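Remastered, Repressed, Resold: speaker notes

Record collectors' evening, 4th January
Speaker: Settimio Ruggiero

(Slides are off while I do the opening. Water on the left. Don't start with the joke about the cassette, it died last time.)

Good evening. I buy used records and I sell a few of them, and for this talk I've been reading the stickers. I mean the ones on the shrink wrap. "Cut from the original tapes." "Audiophile pressing." "Numbered edition of 800." I'd like to go through what those words promise, what they leave out, and how much extra they add to the price. If you came for a list of labels to trust, I don't have one. Ask me about single records at the end.

1. Original tapes

Start with the Thammasiri reissue. Hold up the sleeve. Most of you know the record: organ trio, two horns on side two, came and went in the sixties, then got expensive. The new one says "from the original tapes." Pause there. Which tapes? There's the session tape, there's the mixed master, there's the copy that was made for the plant overseas, and there may be a copy of that copy. Every one of them is old, and every one of them has been called original by somebody with records to sell.

I wrote to the reissue label and asked. Got a nice reply telling me they were "very proud of the source." I wrote again. No second reply.

It might be the master. It may well be. The horns sound good to me. But I can't tell from the sticker, and neither can you, and the sticker is what we paid for.

(Play 30 seconds of side two, old copy, then new. Don't say which is which until after. Take a show of hands but don't make a speech about the result.)

Points if the hands go evenly: fine, that's useful. Points if they all pick the new one: it was cut louder. Turn the old one up and play it again.

2. Numbered editions

My copy is number 716 of 800. I've met a man who has number 46 and thinks his sounds better. I asked why. He said lower numbers come off a fresher stamper. That would be reasonable if the numbers were put on in the order the records were pressed. They're printed on the jackets. The jackets come from a different building, and someone puts the records in them off a pile.

So the number tells you about the jacket. I'd still want 46 if I were selling it, because buyers pay for it. That's a separate question and I'd like us to keep it separate.

Also ask: 800 of what? I've seen a run of 800 on blue vinyl, followed by a run of 200 on clear, followed by plain black with no number at all and no end date. Same lacquer, same plates as far as I can find out. Read the matrix in the dead wax and compare. If the etchings match, you're choosing a color.

3. Grading

(Slide on.) 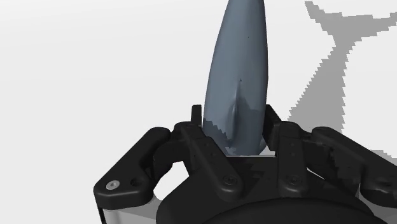 Grading is where I lose friends. "Near Mint" ought to mean a record that looks as if it has hardly been touched, and I see it used for anything that plays through without skipping. The trouble is that most grading is done by eye, under whatever lamp is on, by the person who wants the money. Look at the gray-blue shape on the screen for a moment: there's a shallow dent low down with little ridges running out of it, and then further up there's one tiny dark speck. I'd bet most of you had the dent before I said a word, and I'd bet fewer had the speck. It's the same with a record. The big scuff gets written up in the listing, often with an apology, and half the time it doesn't make a sound. The small mark doesn't get mentioned and it's the one you hear, once per turn, all the way through the ballad.

So play-grade. If a seller won't play it, that's a visual grade and the price should say so. I know it takes time. I've sat through some very bad Latin soul on behalf of buyers who never wrote back.

4. The gadgets

Two products I get asked about every time, so let's get through them.

Clirkix. It's the click remover, software, works on your own transfers. I tried it on a noisy 45 and it took out the clicks. It also took the edge off the rimshots, which to the software look a lot like clicks. You can back the setting off and then some of the clicks come back. Fine for a talk show. I wouldn't run a drummer through it.

Skiltinel. The clamp. The claim is "a deeper stage and truer bass." I'll accept that a clamp can help with a mild dish warp. On a flat record I heard nothing, and Hòa Đỗ, whose ears are younger than mine and who badly wanted it to work, heard nothing either. We swapped it on and off behind a curtain. Hòa guessed right some of the time, the way you do with a coin.

(Someone will say our system isn't good enough. Say: maybe. Then ask how much better it has to be, and who's selling that part.)

5. Savance, briefly

I was going to leave out the Savance price guide, but people keep quoting it at me across a table. Look at where the prices come from. They're asking prices. A record listed high for years and never sold goes in there the same as one that sold in an afternoon. Use finished sales if you can get them. If you can't, say you're guessing. I guess all the time and the record still changes hands.

6. What I do myself

Read the dead wax before the sticker. Ask for the source in plain words and keep the answer. Match the volume before comparing two pressings, or don't bother comparing. Buy the beat-up original if it plays. I have a copy with tape on the spine and somebody's phone number on the label and it's the one I reach for.

(Leave time for questions. Bring the box out from under the table, prices are on the inside of the sleeves. Yes, I play-graded them. No, not the bottom row.)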